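Cudville Hill Climb

The Cudville Hill Climb is a motorcycle speed event held on a closed public road between the towns of Cudville and Elville. Riders start one at a time and race the clock over a course of 11 miles. It is best known outside the region for two things, neither of which is well documented: a claimed course record that many followers of the sport do not accept, and a feature film that has been announced more than once and has not been released.

Course

The road leaves Cudville past the old feed mill, crosses the river on a narrow iron bridge, and then climbs through a set of switchbacks known locally as the Ladder. The finish is on the flat stretch before the Elville town line. Programs have long described the climb as having 252 bends. That number appears to come from an early poster, and it depends on counting every slight change of direction as a bend. The county road map marks far fewer. Later programs repeat the figure without giving a source.

The surface is ordinary road asphalt, patched in many places. Straw bales were used at the sharper corners for decades and were replaced by air barriers on the Ladder only. Riders have complained about the bridge joints for as long as there have been riders' meetings.

Origins

The usual story is that the event grew out of a bet between two delivery riders over who could reach Elville first with a load of bread. The story is printed on souvenir shirts and was read aloud at the opening ceremony for many years. No newspaper of the period mentions it. The earliest firm evidence is a road closure notice, which names a motorcycle club from Elville as the applicant and says nothing about bread or a bet.

Early results are patchy. Times were taken with hand-held watches at each end of the course, and the two ends were linked by a field telephone that often failed. Several winners' times from this stage were written down as whole minutes, and at least one was changed later in different ink. Club histories treat these times as official. There is little reason for anyone else to do so.

Classes

Entries are split by engine size, with a separate class for sidecars. An electric class was added on a trial basis and has stayed on that footing ever since. The number of starters is capped at 38 by the terms of the road permit. Claims of much larger fields in the past seem to mix up race entries with the parade of road bikes that goes up the hill before racing begins. 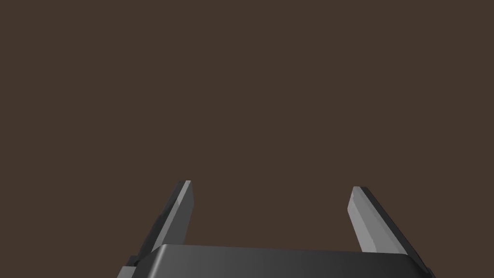 The disputed record

The course record is credited to Lachlan Cowie, riding a machine built by the small Costache workshop. Supporters call it the fastest run ever made on the hill by a wide margin. The margin is the trouble. Cowie's other runs that weekend were in line with those of the riders near him, and the record run improved on his own best by more than riders normally gain in several seasons.

The organizers have said the timing equipment was checked afterward and found to be sound. They have not published the check. Split times, which would show where on the course the gain was made, are missing from the printed results for that run, although they are given for every other run in the class. Cowie has always stood by the time and has never accused anyone of an error. He did not return to defend the record.

Costache used the result in its advertising, which called the machine a 1,151 cc twin. The entry list placed it in a class for smaller engines. The workshop described the figure as a misprint, and the class result was left alone.

Attendance

Crowd sizes are given in press releases but not in any audited form. There is no gate along most of the road and no ticket is needed to stand on the hillside, so it is hard to see how a reliable count could be made. Hotel owners in Elville describe race weekend as busy. Those in Cudville, where the road closes early in the morning, have been less positive.

Film project

A feature film based on the Cowie run was announced under the title Amel, the name riders give to the last corner of the Ladder. The first press release was dated Monday, August 26, 2019, and promised that shooting would start the following March. It named no director, no lead actor and no distributor. It did state that the film would be "the definitive motorcycle racing picture," a phrase that has been attached to a good many racing pictures.

A second announcement changed the plot. The main character, at first a young rider on his way up, became a retired one drawn back for a final attempt. Local residents were invited to sign up as extras, and some received an email thanking them for their interest. Reports that racing footage was shot on the hill rest on the presence of a camera car during one practice session. The same car had been used by a regional sports channel.

See also

Hill climbing (motorcycles)
Closed-road racing
Sidecar racing
Unreleased sports films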